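Guides > Home > Laundry & Linen
Search the help pages Go

Section 4: Folding the Vondine Sheer Panel

Read this section before the panel comes out of the wash. Reading it afterward is permitted, but by then you will be holding the panel, and it will have opinions.

The Vondine is a soft, light, slightly see-through cloth, and it folds about as willingly as steam. The steps below were worked out by Rosalinda Bautista over one long January and tidied up by Jessie Swanson, who took out the swearing. They suit any thin white cloth of similar size, including the Hilo table cover and the older Cowie curtains with the narrow hem.

What you need

- A table you can reach across without climbing on it
- A smooth light board, if your tabletop is slippery
- An open basket with handle slots
- Clean, dry hands
- Patience (not supplied)

4.1 Setting up

1. Clear the table. Mugs count as things to be cleared.
2. Lay the board down and slide it around until it sits flat. If it rocks, turn it over. If it still rocks, it is warped, and you may now use it for something else.
3. Put the basket to one side, left or right as you prefer, with its long side running front to back. Check the inside for pegs and socks.
4. Drop the panel in the middle of the table in whatever heap it arrived in. Do not try to shake it out in midair. It will wrap itself around your arm.

4.2 Finding the first corner

The panel has four corners. On a bad day it will show you none of them.

5. Press down lightly on the middle of the heap to keep it from sliding.
6. Work outward through the folds until you meet a place where two hems come together. Feel for the thicker stitching.
7. Lift that corner clear and leave the rest lying where it is.

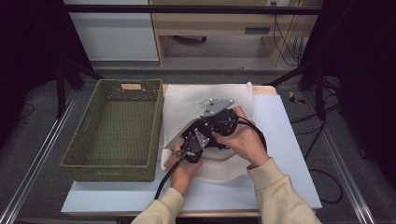
Fig. 4-1. One corner raised, lower part of the cloth left spread on the table.

8. Follow the hem from the first corner to the next one. Go along the short side. If you have been following it for what feels like most of the afternoon, you are on the long side. Go back.
9. Lay both corners at the far edge of the board and smooth the cloth toward you with the flat of your hand.

NOTE: Small creases are fine at this stage. Large creases are also fine, but you will be seeing them again.

CAUTION: Do not pull on a single thread to straighten the hem. Thread number 61 from the edge is apparently holding up all the others.

4.3 Folding

10. Bring the near edge up to meet the far edge. Match the corners first and let the middle sort itself out.
11. Smooth from the fold outward. Smoothing toward the fold makes a bubble, which you will then chase.
12. Fold in half again, same direction.
13. Turn the strip sideways and fold it in thirds. Halves will do if your shelf is deep.
14. Slide one hand under the bundle, keep the other on top, and move it to the basket in one go.

CAUTION: Do not drop it in from a height. See step 4 for what it will look like.

4.4 If it goes wrong

The edges don't meet. You have picked up two opposite corners. Return to step 5.

The cloth slides off the board. Your board is too shiny. Put a Brovier non-slip mat on top of it and start over.

The bundle is lumpy. Open the last fold only and feel for the sock you missed in step 3.

You have folded it nicely and now notice a stain. We are sorry. Go to Section 2, Washing.

4.5 Storage

Stack no more than you can lift out without toppling the pile. Keep the folded edge facing forward so you can take one without unfolding its neighbors. Refold anything left on the shelf all winter along fresh lines, or the old creases will become permanent residents.

Section revised 9/11/21. Section 5 covers fitted sheets and should not be attempted alone.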